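3.2 Condition of the bins and distribution of contents

The second part of the study deals with the sorting bins themselves and with the way in which mixed small items come to rest in them. Earlier work at the Trallard site had treated the bin as a neutral container, described only by its outer dimensions and its capacity. The records kept at Pikdale suggest that this is too simple. A bin that has been in service for some time has worn surfaces, and its sloped parts affect where an item ends up after it has been released. Both matters bear on how easily the contents can be told apart and taken out again.

A total of 673 bin records were reviewed. Each record consists of one image of the interior, a short written entry on the state of the surfaces, and a second entry on the position of the contents. Records in which the floor was fully covered were set aside for Section 3.4, where crowding is considered separately. The remaining records show bins holding a small number of loose items, with part of the floor left open. Bins of this kind were the most common at Pikdale and the least common at Nunley, where the practice is to fill each bin before it is moved.

The written entries used a fixed set of terms. For surfaces, the terms were "clear," "marked," "scratched" and "chipped." For position, the floor was divided into left, middle and right, and each of these into front and rear. An item lying across two areas was entered under the area that held the larger part of it. Items in contact with one another were entered as a group, and the entry noted whether any item lay partly beneath another. Two readers worked through the full set independently, and differences between them were settled by returning to the image.

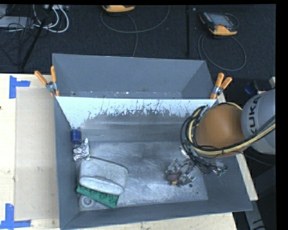

Vol. 10, p. 1389

Figure 4. Interior of a gray bin. The loose items are gathered mostly on the left side of the floor, with the middle open. Wear is visible on the pale sloping panel toward the rear.

Wear was greatest on the sloping panels. In Figure 4 the light surface of the panel has a ragged lower edge, and duller gray metal shows through in chipped patches. The floor was entered as "scratched" and also as "marked," on account of the cloudy blotches and darker smudges spread over it. The side walls and the front wall are smoother. The same order, with the panel in the poorest state, then the floor, then the walls, was found in most of the Pikdale records. At Trallard the floors and panels were closer to each other in condition, and the walls were again the least affected.

The state of the floor is of practical importance. A gray item on a scuffed gray floor offers little contrast, and the readers disagreed more often over such items than over any others. The round piece with concentric rings at the front left corner in Figure 4 is one of these. It is close in color to the metal on which it sits, and it is distinguished mainly by its rings and its smaller circular center. The green item near it and the blue cylinder against the left wall were entered by both readers without difficulty. Crumpled foil formed a class of its own. Its bright highlights and dark creases set it apart from the duller metal around it, but the readers often differed on where its outline should be drawn.

With regard to position, the records do not support the assumption that items spread evenly over the floor. Grouping along one wall was frequent, and the group was more often at the left than at the right. The present data do not allow a cause to be assigned. The side from which the bin was filled was not entered at Pikdale before March, and the level of the tables was not checked at any of the sites. The Idahosa procedure, under which both are recorded as a matter of course, has been adopted for the next stage of the work.

Partial covering was noted separately from grouping. In Figure 4 the green item projects from underneath the front of a bulky light gray object, so that only part of it can be seen. Arrangements of this type present a particular difficulty in sorting, as the covered item can seldom be identified in full until the upper one has been taken away. The readers were instructed to describe only what was exposed and to leave the rest of the entry blank. Where the exposed part carried a pattern or a recessed surface, as is the case here, this was entered under "texture" and was not used to infer what the item was for.

Two limits of the review should be stated. First, the terms for wear are broad, and "chipped" was applied both to small flakes and to larger losses of surface. A graded scale would be preferable. Second, the records were made during ordinary use, and the choice of items was not controlled. The tables in the appendix therefore report each site separately, and no combined figure is given.

3.3 Surface contrast and reader agreement

Agreement between the two readers was examined by item color and by the condition of the floor beneath the item. Groups of touching items were left out of this comparison. The results for gray items are presented first, followed by those for colored items and for foil.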